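Sorting the back room, one shelf at a time

February is when I clear out the back room. It's too cold to do much outside and too early to start on the yard, so I put the radio on and go through whatever has piled up since last year. I had set aside one morning for it. It took that morning, the afternoon, and part of the evening.

I started with the sports stuff because it takes up the most space for how little it gets used. There were two rackets in the bag, a tube of shuttlecocks that had gone brittle, and a pair of court shoes I'm fairly sure belong to my brother-in-law. The shuttlecocks went in the trash. The shoes went by the front door so he can take them next time he comes over.

The racket with the pink grip I'm keeping. I play at the gym in Caltodby with Baltasar Aguirre and a few people from his office, and I'd been making do with the other one all winter. 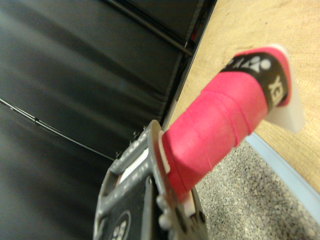
The towel grip is a matter of taste. Baltasar can't stand it. He says it collects dirt, and he's right, but I sweat a lot when I play and a smooth grip turns in my hand by the second game. What I do is brush it now and then with an old toothbrush and replace it when it goes flat. A replacement takes me ten minutes. You peel off the old one, clean the sticky residue off the handle, start the new one at the butt end, and overlap each turn by a little. The first time I did it I left gaps and had to start over.

The other racket has a crack near the top, so it went out with the shuttlecocks. I thought about having it restrung a couple of years ago and I'm glad I didn't spend the money.

After that came the cat supplies. Nieto is eleven and has opinions about her litter. I've tried most kinds over the years: pine, paper, the clear crystals, a corn one that smelled like a feed store. She went back to plain gray clumping litter every time, so that's what I buy. I get it in the big bags from the store in Plivholm, and one bag lasts us a little over a month.

My sister is taking Nieto for two weeks while I have the floors done, and she has never kept a cat. I told her I'd write down what I do, so I may as well put it here where she can find it.

Scoop twice a day, once before breakfast and once before bed. It takes two minutes. If you skip a day you'll smell it, and she'll let you know too.

Go slowly with the scoop. Slide it along the bottom of the tray, lift, and shake it gently so the clean litter falls back through the slots. If you shake hard, the clumps break up and you'll be chasing little pieces.

Keep a small bin right next to the tray, with a bag in it. I used to carry the scoop across the room to the kitchen trash and there was always a trail on the floor. Having the bin beside it fixed that. Tie up the bag and take it outside every couple of days.

Keep the litter deep enough that she can dig without hitting plastic. I top it up after scooping. Once a month I dump the whole thing, wash the tray with hot water and a little dish soap, let it dry all the way, and fill it again.

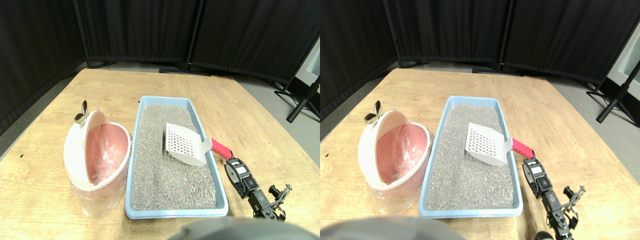 Where to put the tray

Somewhere quiet, and away from her food. At my place it's in the corner of the laundry room with the door propped open. At my sister's I think the downstairs bathroom would work, as long as everyone remembers to leave the door open. Don't put it next to the washing machine. I did that in my last apartment and the spin cycle scared her off it for a week, with the results you'd expect.

Put a mat under it if you can. Litter gets stuck between her toes and she drops it on the way out. Mine is an old rubber doormat and I shake it off the back step.

If you're shopping for a tray, get a plain one. I had a covered one with a flap, a Flalard, and it was fine to look at but a pain to clean, and Nieto never liked going through the flap. An open tray in any color does the job. A scoop with a long enough handle is worth looking for, and so are slots that aren't too wide, or half the small clumps fall right back in. 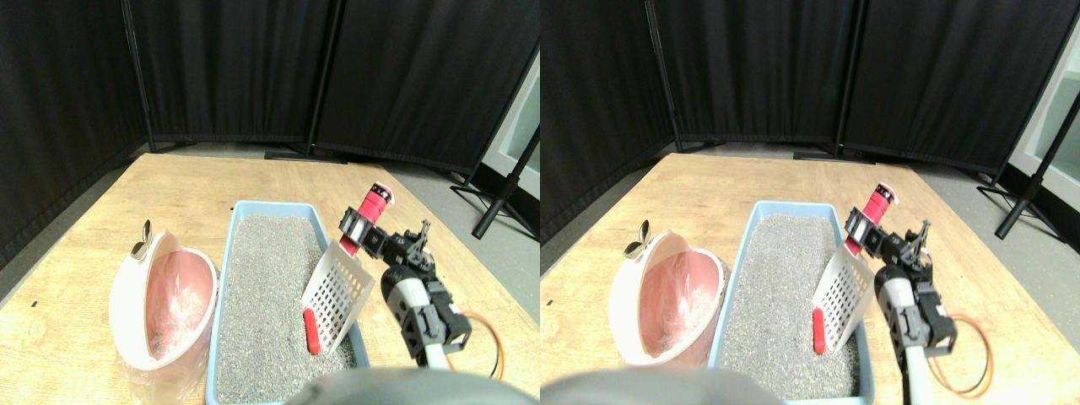 I also leave the scoop with the tray. It's one less thing to look for at six in the morning, and it gets washed when the tray does.

By late afternoon the cat things were all in one box for my sister, apart from what we're still using. The last shelf was paint cans. Most had dried up, and the ones that hadn't were colors from before we repainted. I took the lids off the dried ones so they can go out with the regular trash and set the rest aside for the next drop-off day at the recycling center. I still have to call and ask what hours they keep in winter.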